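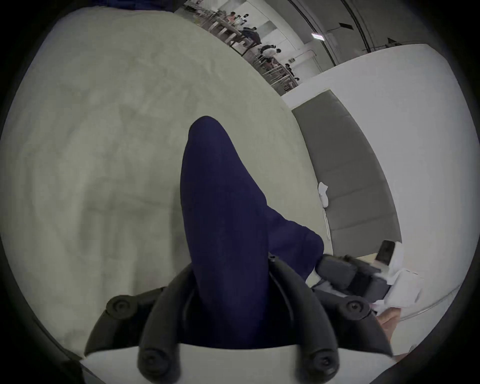
Low wall or bench base with gray upholstered cushion, carpeted floor.

Garment Folding at Vaughan Hall: Frequently Asked Questions
Last updated Nov 2, 2025

Which garments does this page cover?
T-shirts and hooded sweatshirts from the Clornider stock, adult sizes only. The August inventory lists 1,014 pieces, of which 600 are T-shirts. Pants, socks and outerwear are covered by the Staltosel packing sheet.

What is the Zeltis fold?
It is the house fold for all tops. The finished piece is a flat rectangle with the front print facing up and the collar at the far edge. The T-shirt version uses three folds: left side in, right side in, hem to collar. The sweatshirt version adds a step for the hood.

What surface should be used?
Any flat table deep enough to take a T-shirt at full length. A tablecloth may stay on. Small wrinkles in the cloth have no effect on the result, but a raised crease running under the garment will shift the fold line and should be pulled out to the side first.

How should a sweatshirt be opened out?
Find the two shoulder seams before lifting. Pick the garment up at those points, raise it until the cuffs clear the table, and let the sleeves drop. If one sleeve stays caught in the body, lower the garment and free the sleeve on the table. Shaking is permitted once. Repeated shaking twists the body.

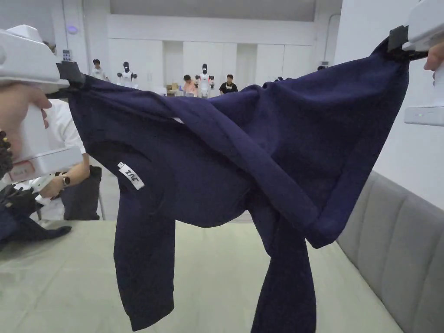
Lower the hem first and let the rest of the body follow, moving away from the hem as the fabric settles. The hood goes down last. A sweatshirt lowered by the hood end folds under itself and has to be lifted again.

Where does the hood go?
Flat, over the upper back, before the sides are folded in. Drawstrings, if fitted, are placed inside the hood. A hood left loose adds thickness at one end and the stack will lean.

What if a side tag is sewn into the seam?
Leave it where it is. Side tags end up inside the fold. Loose thread is reported on the batch sheet and is not trimmed at the table.

How is a partly bunched T-shirt flattened?
Work from the flat side toward the bunched side. Hold the flat edge against the table, take the opposite edge, and draw it outward in one movement until the body lies in a single layer. Pulling from both edges at once tends to stretch the collar.

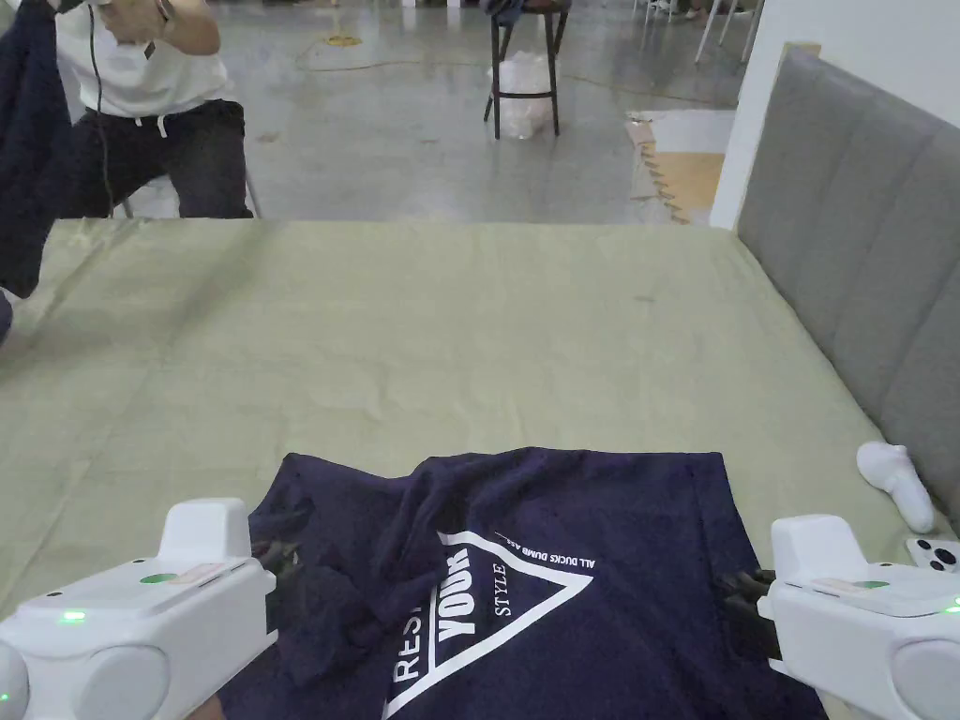 Once the body is flat, check that the side seams run parallel and that no part of the sleeve is trapped underneath. Smooth large prints from the center out. Thick print resists a sharp crease, so on a shirt with a wide front graphic the side folds may be moved outward to miss it.

Does the wording or direction of the print matter?
Wording, no. Direction, yes: print should read upright when the finished piece is viewed from the hem end. Shirts that arrive on the table sideways or upside down are turned before the first fold.

How high can a stack be?
The limit is 40 cm, measured on the table without pressing down. Sweatshirts and T-shirts are stacked separately. Start a new stack if the top piece slides.

Can garments be placed on the benches or the floor?
Folded pieces, no. Unfolded pieces may rest on a clean bench cushion between batches. Anything picked up from the carpet goes back to the unsorted pile and is checked for lint.

Can two people share a table?
Yes, with one unfolded pile each. Dark garments of the same color are easily mixed up, so keep the piles apart.
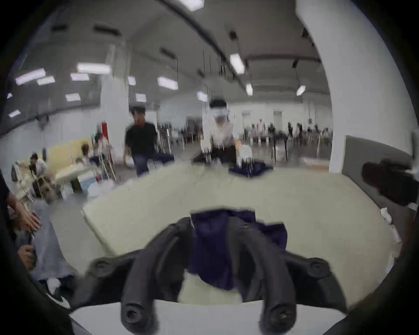

Navy fabric at the near and far sides of a table.

What happens to rejected folds?
They are reopened completely and folded again from the first step. Partial correction leaves a second crease next to the original. A piece rejected twice is set aside and entered on the batch sheet under "other."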